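Search questions, tags or users

Landlord says hang nothing heavy on the garage wall. How do I find out what it will hold?

Asked by Veronika Rainer, 19/07/2026

I rent half of a duplex in Asbridge and the garage is mine to use. The lease says "no heavy items on interior walls" and gives no number. I want to put up a pegboard for hand tools and one shelf for paint cans. The wall is drywall and I think the studs are metal, as a magnet sticks in a line from floor to ceiling. The building went up in two stages and the manager, Mr. Havlíček, only has drawings for the first. I've emailed him twice.
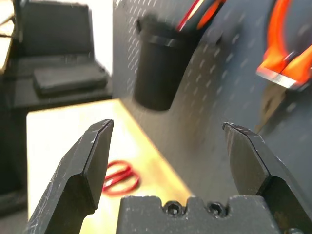 I already have the board and 60 pegs in a box. Moving out costs me $434 of the deposit if there are holes they don't like, so I would rather ask first.

Answer 1

Just use toggle bolts. I put up a Rirus shelf with nine of them and it's still there.

Answer 2

Get it in writing before you drill. "Heavy" in a lease means whatever the manager says it means when you leave. Send a letter with the size of the board and what goes on it, and ask for a yes or no. Keep a copy.

For the wall itself, metal studs are fine for a pegboard if you screw into them with self-drilling screws and spread the load across three or more. Hand tools weigh less than people expect.

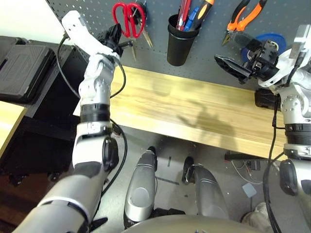 Scissors hanging on a gray pegboard.

Paint is different. A full gallon is over ten pounds, and a row of them on a shelf bracket pulls outward on the top screw. I would leave the paint on the floor or buy a freestanding rack. The Simus one is ugly but it doesn't touch the wall at all.

When you leave, fill the holes with spackle, let it dry, sand, and touch up. Ask for the paint code now, while someone still has it. Ours was 2979 and the store had stopped listing it by October.
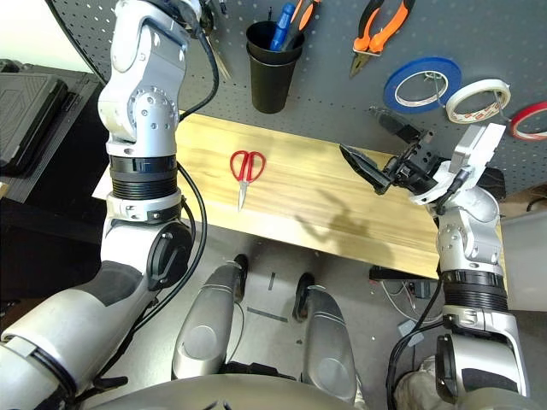 Gray wall behind the work area.

Answer 3

Same as above about the letter. Also check the other side of that wall. If it's shared with your neighbor it may be fire-rated, and then you need to ask before making any holes in it. Don't know about Asbridge rules, I'm in a different county.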